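The basket on the white table

We moved from Staston to Berkdale in August, and for the first few weeks the fruit lived in whatever bag it came home in. The bags ended up on the floor by the back door. Things got lost at the bottom of them and I threw out more peaches than I want to admit.

I had a glass bowl before the move but it chipped. I looked at replacements and the nice ceramic ones were $40 and up, and heavy. Then I found a woven basket at Yousafzai, the housewares store two streets over. It is rectangular with sloping sides, in a loud orange-tan color I would not normally pick. I bought it anyway. 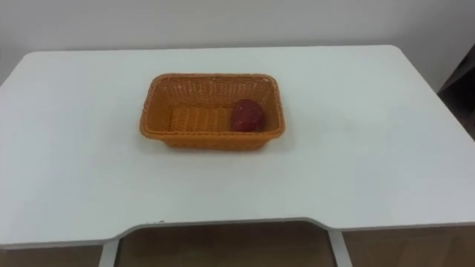

The white table is the other half of the setup. I spent a long time deciding where it should go and in the end put it against the wall, with the long side facing out. The rule is that the basket stays on it and nothing else does. Mail goes in the drawer and keys go on the hook. It took about a month for everybody in the house to go along with this.

A few notes if you are thinking of doing the same. The weave holds on to crumbs and bits of stem, so I turn the basket over the sink once a week and tap it. Grapes need a plate underneath. Bananas I keep on the counter, on their own.

When the basket gets down to the last piece or two, I go to the store. That works better for me than a list. I used to buy fruit on a schedule and we never kept up with it.

Next I want to sort out the shelf over the stove. I have my eye on a narrow one from Flevby, but I need to measure the wall again first. I wrote down 880 millimeters the first time and 900 the second.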